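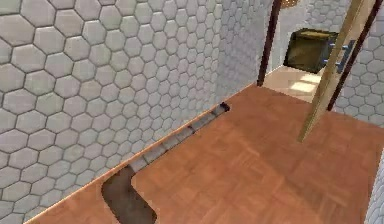
**Figure 3.** Hexagonal wall tiling beside a parquet floor (computer rendering).

### 3.2 Joint length and cleaning effort

Hexagonal tiling has a longer total joint than square tiling of equal edge length only when the tiles are small relative to the wall. For equal tile area the hexagon has the shorter perimeter, and the joint length per square metre falls by close to 7 per cent. This gain is partly lost at corners and door openings, where cut pieces are needed and the joint width is harder to control.

We compared the two layouts on test panels at the Haugland site. Each panel was grouted with the same cement-based mix (Garnix, fine grade) at a joint width of 4 mm and left to cure for 16 days. The panels were then soiled with a standard grease and dust mixture and wiped by hand until the reading on the surface meter fell below the threshold set out in Section 2.4. In total 100 panels were prepared, of which 71 met the flatness requirement and were kept for analysis. Rejected panels were mostly from the first batch, laid in October, when the adhesive supplied by Druvia was applied too thickly.

Wiping time depended more on joint depth than on tile shape. Where the grout sat well below the tile face, dirt collected along the lower edge of the joint and had to be removed with a brush. Bevelled tiles made this worse, as the sloping edge widens the channel at the surface. Flat-edged tiles from the Lastura range showed no such effect.

The results apply to walls only. Floor joints wear under foot traffic and are treated separately in Section 3.3.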